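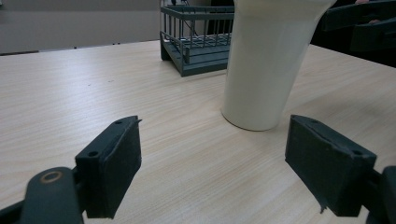 A dark grey-green plastic dish rack with slatted sides, behind a tall cream-white cup.

Dish rack

A dish rack (also dish drainer, draining rack, plate rack or drying rack) is an open frame or basket in which washed plates, cups, pans and cutlery are placed to dry. Water runs off the items by gravity and the remaining film evaporates into the air. Dish racks are used in homes, small cafés, canteens, laboratories and camp kitchens. They are most often kept beside a sink, but may also stand on a table or shelf, hang on a wall or be built into a cupboard.

The term is sometimes used for the sliding baskets inside a dishwasher. These are treated separately.

Names

"Draining rack" and "dish drainer" are the usual names in Britain and Ireland. "Plate rack" is older and in strict use means a rack with upright divisions for plates only, often of wood and fixed to a wall. "Dish rack" is common in shops and in product listings everywhere. In some Irish households the word "drainer" covers both the rack and the grooved part of the sink unit on which it stands, and an instruction to leave something on the drainer may mean either.

Form

A typical dish rack has a base, raised sides and some means of holding plates upright. The base may be a grid of wires, a set of parallel bars or a ridged sheet of plastic. The sides keep the load from sliding off and are nearly always open, either as wires or as vertical bars with gaps between them, so that air can pass through.

Plates are held by prongs, loops or slots set at a regular spacing. A spacing of 30 millimetres suits most dinner plates. Deep bowls need a wider gap, and many racks provide one row of each. Racks without any divisions are simple baskets, and are suited to cups, beakers, lunch boxes and children's dishes more than to large plates.

Common additions include:

a cutlery holder, either fixed in a corner or hooked over the side
pegs or arms along the outer edge for stemmed glasses and mugs
a drip tray beneath the rack, sometimes with a spout that can be turned towards the sink
rubber or silicone feet
handles, or cut-outs in the end panels that serve as handles

Drip trays are of two kinds. A flat tray holds the water until it is emptied by hand. A sloped tray leads it to one side and into the sink. The slope need only be slight, but the rack above it must stay level, and for this reason the feet of racks with sloped trays are often of unequal height.

Materials

Wood was the usual material for fixed plate racks and is still used for them. Beech is the traditional choice in Britain. It is close-grained and does not mark crockery, but it darkens with constant wetting and the joints may open as the timber swells and shrinks. Bamboo folding racks are cheaper and lighter and have the same weaknesses.

Coated wire racks are made by welding steel wire into shape and covering it with plastic. The coating protects both the steel and the plates. It fails first at the tips of the prongs, where plates rub against it, and rust then spreads under the coating and can leave brown marks on pale crockery.

Stainless steel racks last longer and can be thinner for the same strength. Cheaper grades may still show rust spots at the welds, particularly where they are left in contact with salt water or strong cleaners.

Moulded plastic racks are usually made of polypropylene. They are light, quiet in use and free from rust, and can be made in a single piece with bars, base and rim together. Dark colours hide tea stains and limescale less evenly than might be expected: tea hardly shows, while limescale shows more plainly than it does on white. Plastic racks may bend under the weight of cast-iron pans.

Silicone is used for roll-up racks, which lie across the top of the sink, and as a sleeve over steel rods.

Types

Countertop racks are the most common type. They are movable and stand on a draining board, a worktop or a table.

Two-tier racks place a second shelf above the first, normally with plates on the upper level and bowls and pans below. Water from the upper shelf drips on to whatever stands under it, so the lower level dries last.

Over-sink racks stand on legs on either side of the sink or rest on its rim. No tray is needed.

In-sink racks are small baskets that sit in one bowl of a double sink.

Wall racks are fixed above the draining board. Many also serve as permanent storage, with plates being taken straight from the rack to the table.

Cupboard racks are fitted inside a wall cabinet that has no bottom, directly over the sink. They are common in Finland, Italy and Spain and much less so in Britain, where there is often a window above the sink.

Folding racks close flat in an X shape and are popular in caravans and bedsits.

History

Wooden plate racks were a normal part of the scullery in larger British and Irish houses during the nineteenth century. They were made by local joiners and fixed above a stone or lead-lined sink, and the plates were commonly rinsed in hot water and left to stand. Smaller homes made do with a cloth on the table, or with a slatted shelf.

Wire racks spread with the mass production of bent-wire goods, and rubber-covered and later plastic-coated versions followed. The fitted sink unit, with a ridged draining board pressed from the same sheet as the bowl, gave the movable rack its usual place in the kitchen. Moulded plastic racks became common after the Second World War.

The arrival of the domestic dishwasher reduced the number of items dried by hand but did not remove the need for a rack. Sharp knives, wooden spoons, non-stick pans and thin glasses are still washed at the sink in many homes that own a machine. Smaller racks, and mats with no frame at all, have sold well as a result.

Among makers, Orkholm produces a range of one-piece plastic baskets, the smallest of which is sold for cups and baby bottles. The Ó Briain workshop in Promham makes fixed beech racks to order in three widths, the largest holding 14 dinner plates. Feltico is a drying mat of pressed fibre intended to lie under a rack in place of a tray.

Use

Plates are stood on edge, all facing the same way, with the largest at the back. Bowls are leaned so that the open side faces down and outwards. Cups and tumblers are placed upside down, or on their sides if the base of the rack is solid, as a cup set rim-down on a flat surface traps damp air inside it. Tall, narrow cups dry slowly for the same reason and are helped by a ridged or barred base that lifts the rim. Cups with a hollow under the foot hold a small pool of water there when inverted and may need a wipe.

Knives are laid flat or placed point down. Forks and spoons are usually placed with the handle down, although households differ on this. Heavy pans are put in last, or left beside the rack.

Drying time depends on the temperature of the rinsing water, the movement of air and the material of the item. Earthenware and glass hold heat and dry faster after a hot rinse than plastic, which cools quickly and tends to keep water in beads.

Whether dishes should be left in the rack or dried with a cloth is a matter of habit. In a household study, Deirdre Fahy and Lorcan Rafferty asked 77 people in Promham how they dealt with the washing-up after an evening meal. The largest group left everything in the rack until the morning, and a smaller one dried glasses and cutlery by hand and left the rest. Fahy later wrote that several of those asked did not own another place to keep their everyday mugs – the rack was the cupboard.

Air drying is generally regarded as hygienic provided that the rack is clean and the items do not touch. A damp tea towel used several times can pass bacteria from one item to the next.

Cleaning

Racks collect limescale, soap residue and, in the tray and the bottom of the cutlery holder, a slippery film of bacteria and mould. Washing with hot water and detergent once a week is usually enough. Limescale is removed with white vinegar or citric acid, left on for 30 minutes and rinsed off. A bottle brush or an old toothbrush reaches between bars. Wooden racks are scrubbed along the grain, dried fully and oiled from time to time with a food-safe oil.

Plastic racks in one piece can often go into a dishwasher on the top level, if they fit.

See also

Draining board
Drying mat
Plate rack
Sink
Tea towel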